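Account security: frequently asked questions

These answers cover Jidular accounts used on the web, in the mobile app and through Ciswood single sign-on. If your account is managed by your employer, some of the settings may be switched off.

Why was I asked to change my password?

We reset passwords when an email address and password pair turns up in a list leaked from another company. It doesn't mean someone has been in your Jidular account. If you used the same password in both places, change it everywhere else as well.

The reset link says it has expired. What now?

Links last 30 minutes and only the newest one works. If you clicked the button twice, look for the later email. You can request up to 2 links an hour.

What information do you hold about me?

Your name, email address, billing postcode, sign-in history and anything you've typed into your profile. Card numbers are held by our payment processor, Zerkov. We see the last four digits and the expiry month.

How do I turn on two-step sign-in?

Go to Settings, then Security, then Two-step sign-in. You can use an authenticator app or a hardware key. Text message codes are still available for accounts opened before January, but new accounts can't choose them.

Save your recovery codes when they come up. They are shown once. Support staff can't read them out to you over the phone. 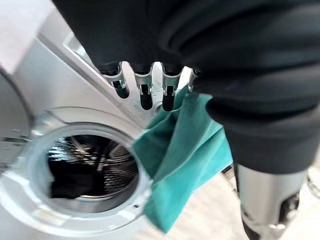

If you lose both your phone and your codes, you'll need to go through an identity check. Have a recent invoice number ready.

I got an email saying my account will be closed. Is it from you?

Probably not. We don't send closure notices with attachments, and we never ask for a password by email. Forward it to the abuse address on the Contact page and delete it.

Can I see who has signed in?

Yes. The sign-in history goes back 55 days on a personal plan. Locations are worked out from the IP address and can be a city or two off, especially on mobile data.

Does the Pelupessy add-on have access to my password?

No. It uses a token, which you can cancel under Connected apps. Cancelling it stops syncing straight away.

How will you tell me if there is a breach?

By email to the address on the account, and with a notice on the status page. If you've changed your email address, please update it in Settings.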